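Unit 6: Reading the Care Label (and Why Fibers Behave the Way They Do)

Textiles for Everyday Life, course handout. Bring this with you to lab, along with one thing from your own closet that you're not sure how to wash.

Last unit we pulled yarns apart under the hand lens, and I loved how many of you stayed late to do one more! Now we get to the part where all that fiber talk pays off, because a care label is really a tiny summary of what the yarn can stand.

Start with cotton. Cotton fibers are cellulose, and they get stronger when they soak up water – one reason towels and work shirts can take rough washing year after year. Wool is a protein, covered in little overlapping scales, and when you add heat and rubbing the scales catch on each other and the whole cloth tightens up (felting, remember?). Polyester hardly takes in water at all. It dries fast, holds a crease, and hangs on to body oils in a way that can drive you up the wall.

Prints are their own small world. A pigment print sits on top of the cloth, held by a binder, while a reactive dye bonds with the fiber itself. Rub your thumb over a printed area and you can often feel which one you have. Turn printed things inside out before washing, and keep new reds away from whites for the first few washes.

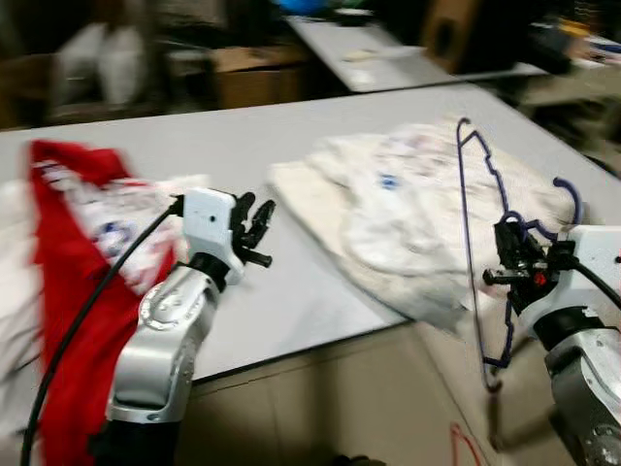 Kalliopi Drakos: I'd add a test before that first wash. Press a damp white cloth on an inside seam for a minute, and if any color comes off, wash the piece alone in cold water. I did this with a deep red cotton from Mimska and it bled for three washes before it settled down.

Please do try her test in lab, it's quick and the results are fun to compare.

Now the symbols. The washtub is washing, the triangle is bleach, the square is drying, the iron is the iron and the plain circle is professional cleaning. A number in the tub is the top water temperature in Celsius, so 60 means hot, fine for most plain white cotton and a disaster for wool. One bar under the tub means a gentler cycle and two bars mean very gentle. A cross through any symbol means don't.

Drying is where most shape gets lost. A wet knit is heavy, and if it hangs from two narrow points the shoulders stretch into bumps. Woven shirts do well on a hanger (button the top button, smooth the placket with your hands), but sweaters want to lie flat on a towel.
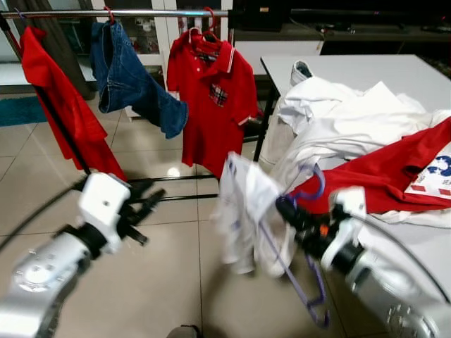
Page last changed: December

For lab, work in pairs. Write down the fiber content, copy every symbol, and then say in your own words what you think would happen if you broke each rule. Guess boldly! We'll shrink the wool swatches together at the end, and it's my favorite afternoon of the whole course.

Reading: Mustonen course reader, pages 63 to 70. Skip the box on dry-cleaning solvents for now, we'll come back to it in Unit 8. Swatch kits are in room 129.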